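装机帮互助社区 > 台式机 > 内存与主板

老电脑加了一条内存之后开机不亮，风扇转一下停一下，求救

慢半拍的橘子
发表于 2020年11月10日，星期二

各位好，先说一下情况。我家这台台式机是我表哥淘汰给我的，平时就是我妈看剧、我做点表格，偶尔修修照片。最近开网页多了就卡得要命，浏览器开上十几个标签，鼠标都能飘。看任务管理器，内存一直顶在九十多，就想着加一条算了。

店里挑了一条 Nakik 的 8G，跟原来那条 Womine 的容量一样，代数也一样，我特意核对过。老板说随便插，插上就能用。结果回来装好，按下电源，风扇转三四秒，停，再转，再停，屏幕一直黑的，键盘灯也不亮。把新的拔了，又正常了！我来回试了三遍都是这样。

原来那条频率我不太确定，贴纸已经糊了，只能看清一半。新的这条标的是 2666。是不是频率不一样就不能混着用？还是我把什么东西弄坏了？我妈今晚还要追剧，急急急。

补充：主板是四个插槽的，原来那条插在离 CPU 最远的那个槽里，新的我插在它旁边紧挨着的。电源是 Silach 的，用了好几年了。

螺丝刀放哪儿了
被采纳

先别慌，坏东西的可能性很小。风扇转几秒停几秒再转，这是主板在自检内存，检不过去就重启再来一轮，内存没插好或者两条谈不拢的时候特别常见。我自己前年二月给家里那台加内存也是这样，当时吓得我以为主板烧了，在地上坐了半个小时不敢再碰它（笑）。

先回答频率的事：频率不同一般可以混插，主板会让它们都按低的那条跑，性能亏一点点，日常根本感觉不出来。真正麻烦的是时序和颗粒差太多，有些板子挑食，那就得进 BIOS 手动设。不过你这还没到那一步，先把插法搞对。

四个插槽的板子，从 CPU 那边往外数，一般叫 A1、A2、B1、B2。两条内存要组双通道，多数板子推荐插第二和第四个，也就是隔一个插一个。你现在是紧挨着插在第三和第四，等于两条都挤在同一个通道里，能不能亮要看板子心情。说明书里有一页表格专门讲这个，说明书丢了的话去主板官网搜型号，型号一般印在板子正中间或者靠近显卡槽的地方。

再说插的手法，这个比大家想的要费劲得多。
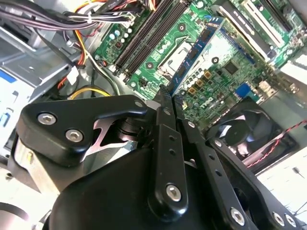
我第一次插的时候也是轻轻按了一下，觉得到底了，其实只进去了一半。内存下面那排触点中间有个缺口，要跟插槽里的小凸起对上，方向反了是怎么都下不去的，千万别硬怼。对上以后两头的卡扣先掰开，两个大拇指分别压住内存条的两端，垂直往下用力，听到“咔”的一声，卡扣自己弹回来扣住，才算好。有的板子只有一头有卡扣，另一头是死的，那种更容易插歪，按完从侧面看一眼是不是平的。

顺序给你捋一下：

关机，拔掉电源线，再按几下开机键把余电放掉。
手摸一下暖气片或者水龙头放静电，冬天穿毛衣的时候尤其要摸。
两条全拔下来，金手指用干净的橡皮轻轻擦一遍，擦完把渣吹干净。
只插新的那条，插在第二个槽，开机。能亮，说明新的没坏。
再关机断电，把旧的插到第四个槽，开机。这时候第一次启动可能黑屏一两分钟，别急着按电源，让它自己慢慢认。

最后这一点很多人栽在上面。换了内存配置以后主板要重新训练一遍参数，有的会自己重启好几次，我那台足足等了快两分钟才出画面，中间我妈在旁边问了四遍修好没有。

如果单插新的也不亮，就把主板上那颗纽扣电池抠下来等五分钟再装回去，相当于恢复默认设置。还不行就拿去店里换一条，七天之内一般都给换，包装和小票别扔。

Mahlet Endale

楼上讲得很全了，我补充一个小地方。别只看容量和代数，还要看电压，老一点的机器有标准电压和低电压两种条子，个别板子混着插会不开机。新条的包装上会写，旧条贴纸糊了也没关系，单插旧的开机，下一个叫 CPU-Z 的小软件，在 SPD 那一页里全都能看到，频率、时序、电压、生产周次，一目了然。

另外你说电源用了好几年，我觉得跟它没什么关系，一条内存才吃几瓦的电。不过机箱都打开了，顺手清个灰吧，我上次拿吹风机冷风档对着 CPU 散热器吹，整个阳台都是灰，打了一下午喷嚏……建议戴口罩！风扇要用手指按住再吹，别让它被吹得狂转。

路过的夜班保安

直接买一套两条装的不就完了，混插都是自找麻烦。我用的 Esteban 套条，46 块钱一条收的二手，用到现在没蓝过屏。

慢半拍的橘子
回复 螺丝刀放哪儿了

亮了亮了！！！我按你说的先单插新的，第一下还是不亮，拔出来一看果然有一头没扣上，重新使劲压下去，咔一声特别响，我还以为板子断了。然后旧的插到第四个槽，黑屏了好一会儿，我忍着没动，自己就进系统了。现在显示 16G，开了二十个网页也不飘了。

CPU-Z 也看了，旧的那条是 2400，所以现在两条都跑 2400，无所谓，够用。就是机箱侧板的螺丝少了一颗，找了半天没找着，先用三颗拧着。我妈已经看上剧了，谢谢大家！

螺丝刀放哪儿了
回复 慢半拍的橘子

那颗螺丝你晃一晃机箱听听响不响，响就赶紧关机倒出来，掉在主板上会短路的。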